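Papers and notebooks getting bent in a soft fabric bag - how do you load yours?

Kureo Community Help > Home and Everyday > Bags and Storage
3 replies

Róisín Doherty

I carry a plain black fabric bag to an evening bookkeeping class and back. It has no frame, no padding and no divider inside. When it's empty it lies flat like a pillowcase. I like it because it weighs next to nothing and it fits in the bottom drawer of my desk at work.

The trouble is loose paper. Every week I bring home a stack of handouts, plus one thin softcover notebook, and every week the corners of the handouts are folded over by the time I get them out. Sometimes a sheet catches on the rim when I'm loading and creases right down the middle. The notebook does better but the cover is starting to curl.

What I've tried so far:

Putting the papers in first and the notebook on top. The papers slump to the bottom and bend.

Rolling the papers. They don't fold, but then they won't lie flat in the binder at home.

A plastic sleeve. It worked until it split along the side, and the sleeve I bought to replace it is a little too wide for the bag.

I don't want to switch to a backpack or a hard case. I also don't want to carry a big binder back and forth, because the class only needs that day's sheets. The bag has one strap and a single opening at the top. No zipper.

Is there a better way to load it, or something thin I can put inside? I would like to keep the total cost under 14 dollars. The bag itself was cheaper than that.

Gavrilă

I teach a home organizing class at our branch library and we spend part of one session on packing soft bags. Most bent corners happen during loading, before the bag has gone anywhere. People hold the bag up by the strap with one hand and drop things in with the other. The opening closes up, the paper hits the rim, and the corner goes under.

Lay the bag down on a table first. Get the strap out of the way so it isn't lying across the opening. Then lift the upper side of the rim with one hand and keep it lifted the whole time. With your other hand, slide the papers and the notebook in together, flat, with the notebook on top of the sheets. Your thumb goes on the notebook and your fingers go under the papers. The notebook works as a stiffener, and that is the part you're missing when you put them in separately.

I wrote this up for our branch page and I'm pasting the piece below so you don't have to go looking for it.

Loading a soft bag without bending the paper

A bag with no frame takes the shape of whatever is in it. If the first thing in is a loose stack of paper, the bag folds and the paper folds with it. Start with the bag flat on a table, and hold the mouth open before anything goes near it. 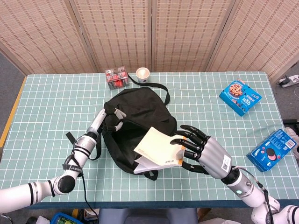 PLURNUSNESS, August - The notebook and the loose sheets travel as one bundle. With one side of the rim pinched and held up, the bundle can go into the mouth of the bag at a low angle. The sheets underneath may stick out past the notebook, and those are the corners to watch. If they start to turn, pull the bundle back a little and try again. Pushing harder makes the fold permanent.

Square up the sheets before you begin. Tap the long side on the table, then the short side. If the sheets are larger than the notebook, line up the bottom edges so the extra paper is all at one end, and let that end be the last part to go in. It will then be near the top of the bag, where there is less weight on it.

Once the bundle is fully inside, slide your hand in behind it and flatten it against the back of the bag. Keys, chargers and lunch go on the other side. Lift the bag by the strap slowly the first time and look down into it. If the papers have slid, set the bag back down and straighten them now.

Unload the same way. Lay the bag down, open the rim and draw the bundle out together. Don't pull a single sheet from the middle of the stack.

That's the end of the piece. For your case I'd add a few things.

Your sheets are probably letter size and your notebook is probably smaller, so the notebook protects the middle of the stack but leaves the edges bare. A piece of cardboard the same size as the paper will take care of that. The back of a used-up legal pad is good. Put it on the bottom, then the sheets, then the notebook. It costs nothing and you can replace it when it gets soft.

A tablecloth is a help too if you have one on the table. An empty bag slides around on a bare tabletop when you push something into it, and cloth holds it in place a bit better.

If the notebook cover is curling, turn the notebook so the spine goes in first. The open side is the weak side and it shouldn't be the one pushing against the bottom of the bag.

Flodix

just get a clipboard

Kureo member 210

I had the same problem with sheet music and I did two things.

First, I cut a base for the bag. I used a thin plastic cutting mat from a discount store, 5 dollars for a pack of 2. I traced the bottom of the bag and cut inside the line, then rounded the corners with scissors so they wouldn't poke through the fabric. My bag has a wide bottom seam, so this made it stand up. If yours is just two pieces of cloth sewn together with no bottom panel, the base won't do anything. Use the whole mat as a back panel. Mine was too tall and I trimmed it so it stopped a little below the rim.

Second, I stopped carrying loose paper at all. I use a pocket folder, the cheap cardstock kind, and the sheets go in before I leave the building. The folder goes in fold first. I get through several of these a year and I don't mind, they're cheap.

I agree with Gavrilă about laying the bag down. I used to load mine standing at the music stand with the strap on my shoulder and it was hopeless. One thing I'd do differently is the order. I put the folder in first by itself and then slide the notebook in against it, because when I tried them together I couldn't get my hand around both. It may depend on how thick your stack is. With only a few sheets, together is probably easier.

Also, check what else is in the bag. I had a water bottle in mine that rolled onto the folder every time I set the bag down on the bus. I moved the bottle to my coat pocket and that fixed half of it.

Róisín Doherty

Thank you. I tried the legal pad back last night with the notebook on top and the bag flat on the kitchen table. All the handouts came out straight this morning except one, and I think that one was bent when I got it.

My bag has no bottom panel, so I'll skip the base. I might get the cutting mats anyway and use one as the back, if the cardboard doesn't last. Spine first was a good tip, I had been doing it the other way around.

Flodix, I did look at clipboards, but the clip makes it too tall for the bag.

Marking this as solved.

Thread closed 1/10/23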